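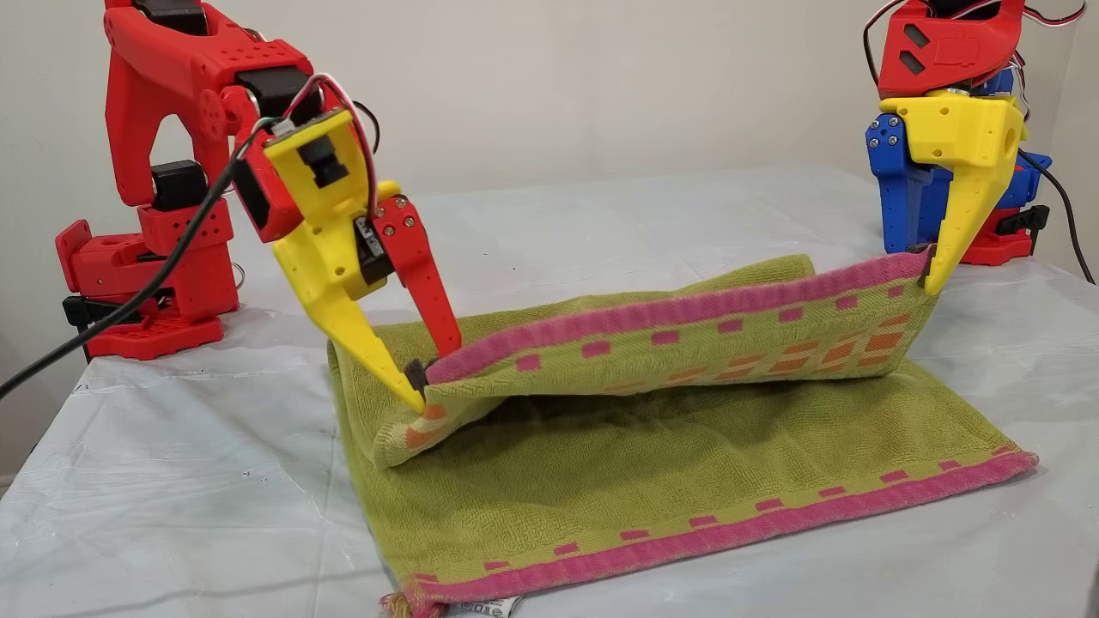 6 min read

3.2 Publicity and attendance at the Nurkiddale hearings

The first set of hearings drew on the procedure set out by Kurian and Thampi, under which any resident could ask to speak without giving notice. Notices were placed in the library and at both bus stations, and the agenda was read aloud at the start of each sitting. We treat a hearing as public where a resident with no tie to the council could have learned of it, entered the room and heard the reasons given for a decision. A published record alone does not meet this test.

Over the period studied, 863 residents signed the attendance sheets. Of these, 157 asked to speak and 38 spoke more than once. The sheets do not show how long a person stayed, and those who came only to listen may have left without signing. The figures should therefore be read as a lower limit on attendance and as a fair measure of speaking.
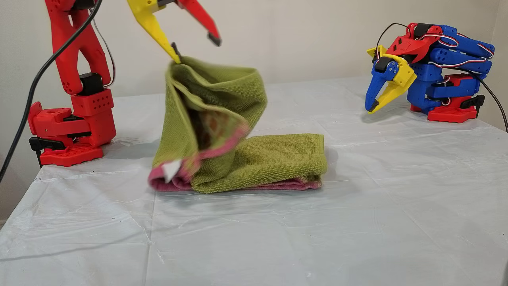 Speaking was uneven between the two districts. In Coetzee, where sittings began at 6 p.m., most requests to speak concerned the closing of footpaths and the cost of school transport. In Helent the sittings began at 10 a.m. and requests came largely from retired residents and shopkeepers. Tanasarn has argued that the hour of a meeting settles who may take part in it long before any rule of order is applied. Our findings agree with this view in part – the later hour brought in more parents, but it did not bring in more tenants.

Shokri and Mathew raise a separate concern, namely that residents who speak in public may soften their views when neighbours are present. We compared the spoken remarks with letters sent to the council in the same month. The letters were sharper in tone, yet they asked for much the same things.

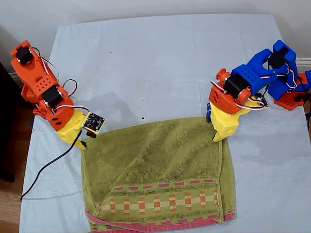 Figure 2. Table with two arms and a green towel.

The council replied in writing to every speaker in Coetzee. In Helent replies were given orally at the close of the sitting, and no record of them was kept. Section 4 considers whether an unrecorded reply can count as a public reason.

14 shares · 2 comments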